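Table pliante Gudero 62

Fabricant : Skerutard
Gamme : Gudero, mobilier d'atelier et de salle polyvalente
Référence catalogue : 323

La Gudero 62 est une table longue à piètement repliable, destinée aux salles de réunion, aux ateliers et aux lieux qui changent de configuration plusieurs fois par semaine. Elle se monte sans outil et se range debout, contre un mur ou sur le chariot Gukby vendu séparément.

Le plateau est en panneau de particules revêtu sur les deux faces, ce qui limite le gauchissement quand la table reste longtemps à la verticale. Les chants sont collés à chaud et arrondis. Une éponge humide et un peu de savon suffisent pour l'entretien courant. Les traces de feutre partent à l'alcool ménager, à condition d'intervenir dans la journée. Les tampons abrasifs sont à éviter, ils matifient la surface de façon définitive.

Le piètement se compose de deux cadres en tube d'acier, peinture époxy grise. Chaque cadre se verrouille par une gâchette à ressort placée sous le plateau, accessible depuis le petit côté. Les patins sont réglables et compensent un défaut de sol de 3 cm au maximum.

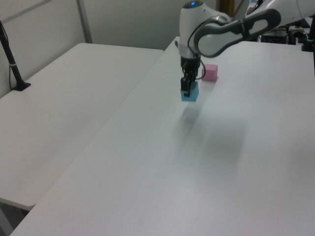

Deux tables peuvent être assemblées bout à bout avec la barrette de liaison Santoso. La barrette se glisse dans les rainures prévues sous le plateau et se bloque d'un quart de tour. Au-delà de quatre tables en ligne, nous recommandons d'en ajouter une seconde par jonction.

Caractéristiques
Hauteur : 74 cm
Largeur du plateau : 62 cm
Longueur : 160 ou 200 cm
Coloris du plateau : blanc, gris clair, hêtre
Garantie : 2 ans sur le plateau, 3 ans sur le piètement

Contenu du colis
1 plateau avec piètement monté
4 patins réglables
1 notice de montage et d'entretien

Accessoires (non fournis)
Barrette de liaison Santoso
Chariot de rangement Gukby
Voile de fond en tôle perforée
Passe-câble à clipser, noir ou gris

Livraison
Les tables voyagent à plat, par deux, sous carton et cornières. Vérifiez les angles en présence du transporteur et notez toute réserve sur le bon de livraison. La livraison à l'étage se demande au moment de la commande et fait l'objet d'un devis séparé. Les plateaux hêtre sont fabriqués à la commande. Ceux commandés en juillet sont expédiés en septembre.

Pièces détachées
Gâchettes, ressorts et patins restent disponibles à l'unité. Les modèles antérieurs, reconnaissables à leur gâchette rouge, acceptent les mêmes patins mais pas les mêmes ressorts. Précisez la couleur de la gâchette dans votre demande.

Renseignements et devis : Teguh Liem, service collectivités, de 9 h à 17 h.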